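Clulen Suture Practice Kit: Your Questions

We get a lot of mail about the Clulen kit, and we love it. These are the ones that come up most.
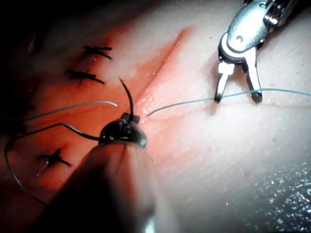

What comes in the box?
Two practice pads, a base tray with clips, 25 curved needles with thread attached, and a card with our drill list. The instruments are yours; the kit works with whatever robotic console your training lab already has.

Can I reuse a pad?
Yes, and please do! One pad takes 50 stitches or more if you spread them out. Work one side of the cut, turn the pad around, then start a fresh line an inch away. Tight rows tear sooner, especially with heavier thread.

Why bother with colored thread?
Because tangles are easier to sort out when each strand has its own color. With a dark thread and a teal one on the same pad, you can tell at a glance which end you're pulling - a huge help for people still getting used to working without feel in their fingers.

My knots keep coming loose. Is it the pad?
Probably not. Try shorter pulls, and keep the second gripper close to the surface while you wrap. Long tails also get in the way, so trim each one before moving on.

Does the pad have to be kept damp?
No, but a light spray makes it behave more like the real thing. Pat it down before you put it away or the clips will mark it.

How much are refills?
A single pad is $25, and the full kit is $125. Labs that order through Zastumance can get mixed boxes with both skin and bowel pads.

Where do you ship from?
Our workshop in Ullau. Orders usually leave within two working days, except in April when the teaching programs all restock at once.

Is there a wound pad with deeper layers?
Coming soon! The Yeoh pad has three layers and we're having a great time testing it. Write to us if your lab would like an early one.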